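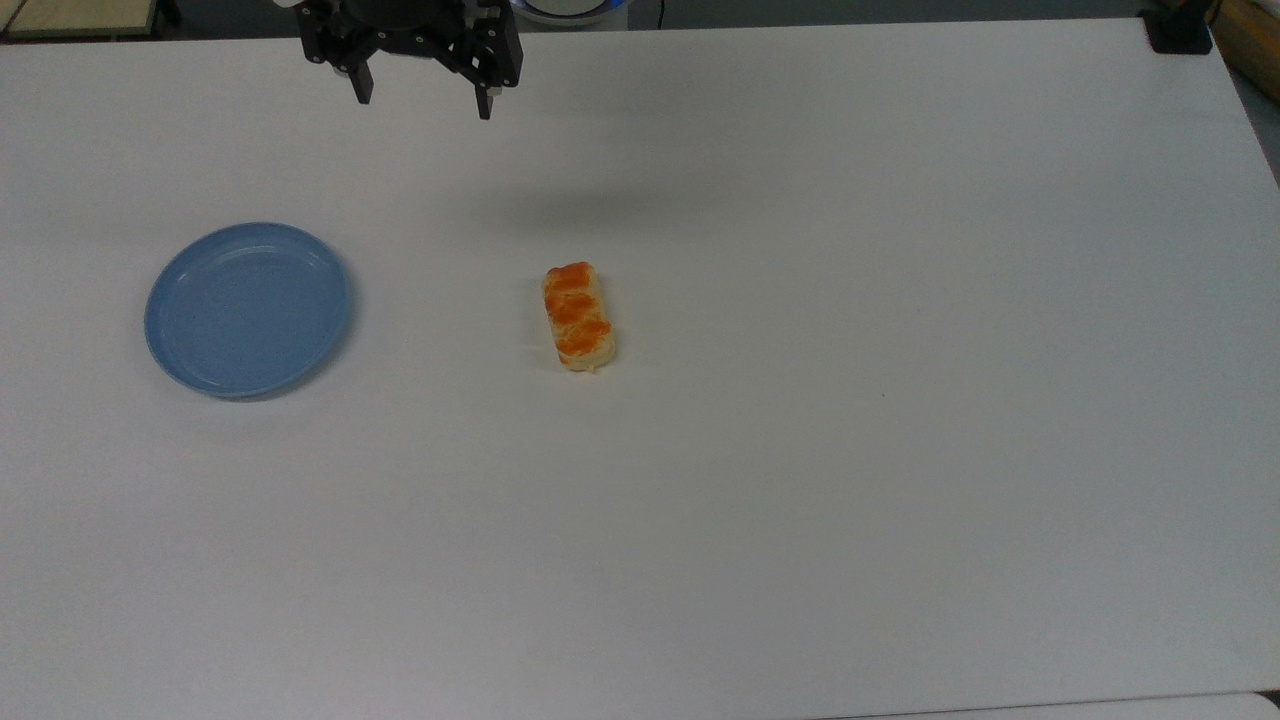
Filed under: Teaching & Learning > Adult Education > Open Textbook Chapters

Chapter 2
Who Gets to Ask the Questions?

The first class I ever taught for adults met above a bakery in Ukwood, and I had planned it down to the minute. I had 22 people, a stack of handouts, and a reading passage about a boy who loses his kite. We got through the passage. I asked my questions (What color was the kite? Where did it go?) and people answered them very politely, the way you answer a dentist. Then, while everybody was putting on their coats, a woman named Roxana Cárdenas came up with a letter from her landlord and asked me what "in arrears" meant.

Four other people stopped to listen. One of them had the same letter in his bag. We stood by the door for longer than we'd spent on the whole kite story, and I have never heard a group of learners ask so much in one go. Who decides the date? Can they add a fee to a fee? Why do they write it like this? That last one came from a man who hadn't said a word all evening!

I've started this chapter with the letter because I want you to hold on to it while we get into the theory. In Chapter 1 we looked at the history of adult literacy programs, mostly through who paid for them and what they hoped to get for their money. Now we move inside the room. The big question is a simple one to say out loud: when a group of adults sits down to learn, whose questions are on the table?

There's a long tradition of teaching that works from the learners' own situation, and you'll meet it under several names – popular education, problem-posing education, participatory learning. The writers don't all agree with each other and I'm not going to pretend they do. Some care most about political change. Some care most about whether people stay in the course past the second month. What they share is a suspicion of the kite. A text picked by somebody else, about nothing in particular, teaches people to read, sure, but it also teaches them that reading is something other people hand you.

Now, I can already hear the objection, since my own students make it every year. Isn't it patronizing to assume that poor people only want to read about being poor? Yes, it can be! I made that mistake too. After the landlord letter I swung all the way over and brought in nothing but bills, forms and benefit notices for weeks, until somebody asked (very kindly) if we could please do a love poem. So when we talk in this book about starting from people's lives, I mean the whole life, poems included, and I mean asking them.

We'll work through two cases. The first is the Stondell reading circle, which ran in a housing block with no outside teacher at all for its first year. The second is the Correa night school, where trained staff tried to hand over the planning to the learners and ran into trouble fast. I'd like you to read them side by side. Stondell looks like the happy story and Correa like the sad one, and I felt that way for a long time, but pay attention to who dropped out of each and when.

A few terms before we start. By "facilitator" I mean whoever is holding the session together, paid or not. By "theme" I mean an issue the group has named for itself, in its own words. And by "dialogue" I mean talk in which the facilitator could end up changing their mind. If that isn't possible, please call it something else – a quiz, maybe.

Before you go on to section 2.1, take a sheet of paper and write up to 1000 words about a time you were taught something you hadn't asked to learn. Don't tidy it up. Keep it with your notes, as we'll come back to it after the Correa case and you may want to argue with yourself.

2.1 The room before the lesson

Let's begin with the chairs. At Stondell they were whatever people carried down from their apartments, and that meant nobody sat at the front.

Comments

marlow_t
Using this with my tutor training group in August. The love poem bit got a laugh, then a pretty heated discussion.

Flinard Reader
Is the Correa case in this chapter or the next one? My copy jumps straight to the exercises.

J. Pell
I did the writing task and ended up on swimming lessons, age nine. Still mad about it.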